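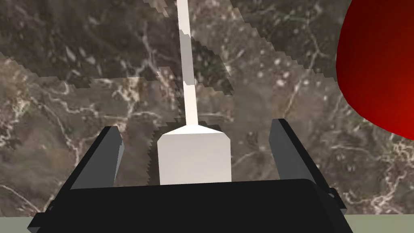 Sorting room notebook, 14/05/2020

Grading of the Pamport load

We opened the bales from Pamport this morning, two at a time, and put everything over the long table before grading. The load was declared as mixed summer clothing for adults. In the first bales I found also curtains, children's coats and a good quantity of single shoes. I have kept the single shoes in a separate sack until the end, as sometimes the partner shoe comes in a different bale. Today we made only four pairs in this way.

The grades are the same as before: A for our shops, B for the Putance project, C for cutting into wiping cloths, D for the fibre company. I want to write here again the difference between B and C, because we did not all grade the same last October. A missing button is B. A broken zip is B if the cloth around it is good. A stain on the collar is C, even when it looks small. For knitted things, please hold them against the window. If light comes through at the elbow, it is C.

Weights

Putance has asked for 500 kg of grade B for their next collection. After today we have a little more than half of this, without the trousers, which I did not yet weigh. The bales for them must stay at 20 kg each, so that one person can lift them from the van. I made one too heavy and opened it again.

The floor scale showed a different weight when the sack stood near the edge. I moved it away from the drain, where the floor is not level, and repeated the last three sacks. The old values are crossed out on the sheet but can still be read.

Grenex sacks

We tried the new sacks from Grenex. The seam is strong and the closing tape holds well, but the label does not stay on the side with the printing. On the plain side it stays. Please write also with the marker directly on the sack, grade first and then weight. We have 18 of these left. The minimum order is 1,000, and for me this is too many before we know how they behave after some months in the store.

Fibre company

Szabó can take grade D again, but they don't want wool together with synthetics any more. This means one more container beside the door. I put the grey one there for wool only. When the washing label is cut off and you are not sure, put it with the mixed things and not in the wool.

Still to do

Weigh the trousers.
Ask Pamport about the curtains, if they will send more of them and if we can have them in their own bale.
New blade for the cutting table. The present one pulls the cotton jersey and leaves a long edge.
Copy the table of grades in bigger letters and hang it where the left side of the table can also see it.
Single shoes: keep the sack until the last bale is open, then grade D.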